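**From the Tivstead office: the new year with shared desks**

January 1, 2022

Dear colleagues,

I wish all of you a good new year. In the last newsletter I promised to write how it goes with the shared desks, and several people in the Aasen building have asked me the same question by mail, so I will try to answer everything in one place. It became longer than I planned. Those who only want the new rules can jump to the part called "What is different from January."

First a little background for the people who joined Clernonier recently. In Tivstead we had a fixed desk for each person as long as I have worked at the company, and I came in 2000. My first desk was beside the copy room. I was sitting there for many years and I knew the sound of each machine. When the copy room was taken away I got a place at the window, and I must admit that I was very happy with this place and did not want to give it to anybody. I write this so that you know I was not one of the persons who asked for shared desks.

The change came when we gave back the upper floor. Many of us are now at home for a part of the week, and it was difficult to defend the rent for a floor that stood half dark. We kept the lower floor, and the desks there are now for everybody. You book the place in Nirkusia the day before, or you come in the morning and take what is free.

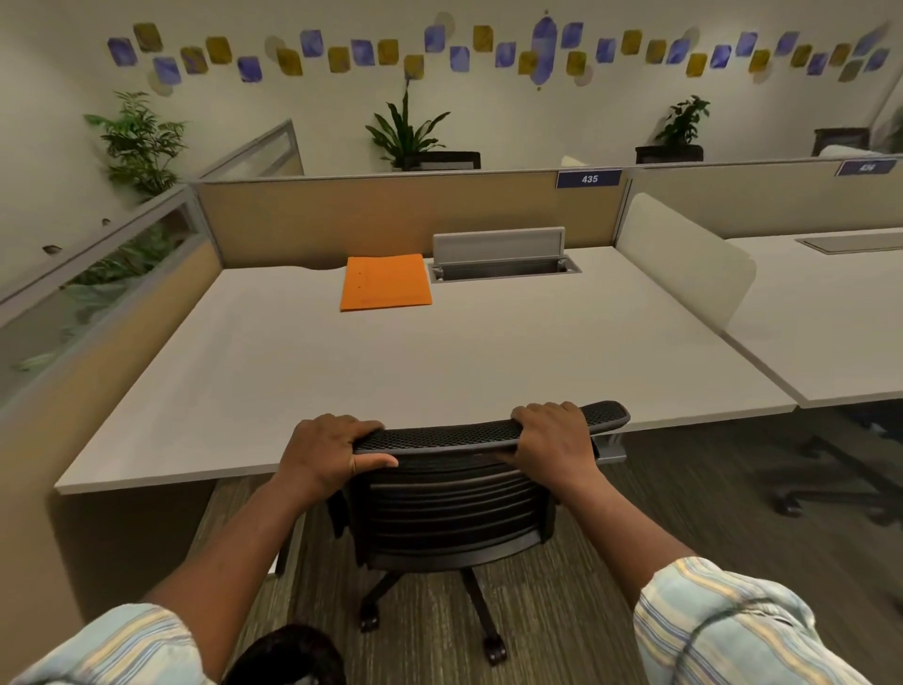 *A mesh chair pulled out from a desk.*

So how does it go? Better than I feared, but there are some things to say about it.

The good part is that I have talked with more people. When I had my window, I talked with the same two colleagues, and we were all in invoicing. Now I can sit beside somebody from the customer desk one day and a person from purchasing the next day. I have learned why the orders from the north come with the wrong reference number, which we in invoicing have complained about for a long time. The explanation was simple. There is a field in the form which looks like it belongs to us, but in the north they use it for their own project number. It took a short talk over the coffee to understand this, after years of angry mails. The form will get a new field in January, and I think this alone has saved me a lot of headache.

The less good part is the beginning of the day. With my own desk I came in, hung up my coat, and started. Now I must find the place, set the height of everything, connect the cables, and look for the pen that I am sure I had in the bag. I wrote down how long it took me during the first weeks, and it was 11 minutes on a normal morning. My manager laughed when I showed him the note, but he also agreed that this is a lot if you put it together over a whole year. It goes faster now. I keep my things in one small bag and I take them up always in the same order, like a dentist.

Another difficulty is the quiet. People need different amounts of it. In invoicing we must concentrate at the end of the month, and the customer desk must be on the phone, this is their job. We tried to ask everyone to speak softly and it did not work, because a person who has a customer on a bad line cannot speak softly. From January we try something else, see below.

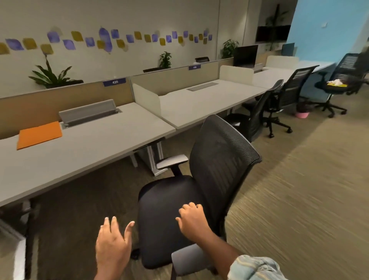
I would also like to say something about the lockers, which have given us more discussion than any other thing. Everybody got one locker, and the lockers are of the same size. For some of us this is plenty. For others, who have binders from old projects, it is far from enough. When we emptied the upper floor we found binders from customers who have not ordered anything for a very long time, and a few from companies that do not exist anymore. It was hard for some colleagues to throw these away. I understand it very well. A binder is work that somebody has done, and you remember the phone calls and the late evenings when you see the handwriting on the back of it.

We decided on a middle way. The contracts and the signed papers went to the archive in Aasen, where they have a dry room and a person who knows how to find things again. Drawings and correspondence were scanned if the project was still open. The rest was up to each person to decide, and we gave a generous time for it. In total 300 binders left the floor. I kept one for myself, from my first customer, and it lies at home now on the shelf with the cookbooks.

There was also a question about plants. The plants that belonged to a person could be taken home or given to the company, and most of them were given. They stand now by the meeting rooms. Please do not water them if you are not on the list! We lost a nice fern in the autumn, and the soil in the pot was like soup. The list hangs beside the kitchen door and there is still space on it for more names.

**What is different from January**

The floor gets a quiet side and a talking side. The quiet side is the one toward the yard, and the talking side is toward the street. In Nirkusia you will see the sides in different colors when you book. If you sit on the quiet side and your phone rings, please go to one of the small rooms before you answer. It is allowed to say "one moment" on the way.

You can book up to 2 weeks ahead. Until now it was only the day before, and this was unpractical for colleagues who travel from far and have to plan with trains and children. If you have booked and do not come, please remove the booking in the morning. After ten o'clock the place is free for anybody.

Teams that need to sit together can ask for a group of desks. Write to me with the dates and I will put it in. I can not promise the same group each time.

When you leave, the desk should be ready for the next person. Take your own things with you, your cups go to the kitchen, and push the chair in. Papers with customer names go in the locked container at the printer. Ordinary paper you can leave in the wastebasket at the desk.
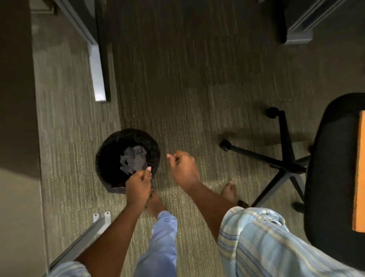 The cleaning company comes in the evening as before. They have asked us kindly to not leave food on the floor anywhere, also when it is in a bag.

**Some questions I have received**

*Can I leave my screen settings for the next day?* The desk will be used by somebody else, so no. But you can write down the height that you like, it is a small thing and it helps. I have mine on a piece of tape inside the locker.

*What if I need a special chair or a special desk for my back?* Then you get it, and it will be yours. Talk to your manager and it will be marked in Nirkusia so that others cannot book it. You do not need to explain your health to the whole floor.

*Must I come in more often now?* No. Nothing is changed about how much you work at home. This is agreed between you and your manager as before.

*Will the Aasen building get the same system?* I have asked, and the answer is that it is not decided. They will first look at our experience in Tivstead through the spring. If you work in Aasen and have an opinion, good or bad, it is a good time to tell it now.

*Is it possible to get the window place?* It can be booked like all the others. I see that it is often taken very early, and a few times it was me.

I want to thank all who have carried, sorted and scanned, and also those who were against it and came to the meetings anyway. Some of the best proposals came from them, for example the two sides of the floor, which was suggested by a colleague who began his speech with saying that the whole idea was terrible.

We will have an open meeting in the canteen later in January, the invitation comes by mail when the room is confirmed. There will be coffee and the almond cake. If you can not come, write to me and I will bring your question to the meeting.

With friendly greetings,
Embla Kvam
Invoicing, Tivstead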